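About Us

14 comments | Share

Hi, I'm Pei-shan Chow, and I look after the gripper side of things at Gikeck. We set up and repair the small two-finger grippers people use for packing snacks, sorting samples and all those other fiddly jobs where the thing you're picking up is soft and shiny and would rather slide away. We started in January with one bench, and we've now had 313 grippers across it (some of them more than once, hello again to our friends at Zeturmont!).

People ask what we do all day, so let me tell you about a normal setup. First I work every pivot in the linkage by hand, with the power off, and feel for grit or slop. Then I check the bracket screws, then the finger pads. Pads are my favorite part, I'll admit it. Taner Ekinci, who shares my bench, thinks I change them too early, and I think he changes them too late, so between us they probably get changed at the right time.

After that come the snacks. We could use foam test blocks, and we do own a set, but crinkly wrappers are much meaner and they show up a lazy finger right away.

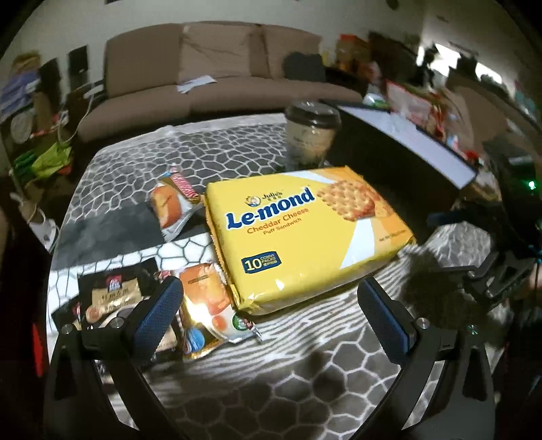 Big biscuit package between the fingers first, little wrapped cake second.
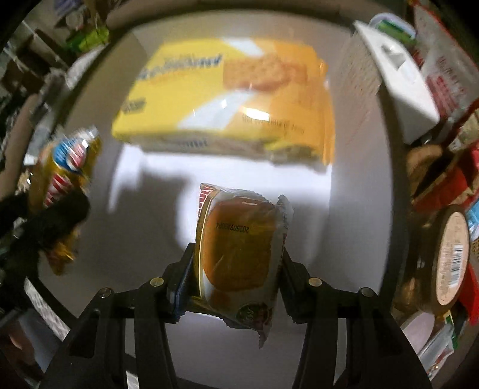 The closing force is where most of the time goes. I start low and creep up until a packet stays put when I tilt my wrist, and then I write that setting on the card that goes home with the tool. Too much force and you get crumbs. If one finger lands before the other, I go back to the linkage, because nine times out of ten it's a tired pivot and no amount of fiddling with the settings will help.

Sinéad Tully answers the phone and knows every repair on the shelf by its owner. Tõnu Kivi makes our spare brackets, and he keeps 79 of them in stock, so most repairs don't have to wait on parts. If yours is squeaking or dropping things, send it in with a note about what you pick up with it. A sample in the box is even better, and yes, we do accept cookies.

Shares: 2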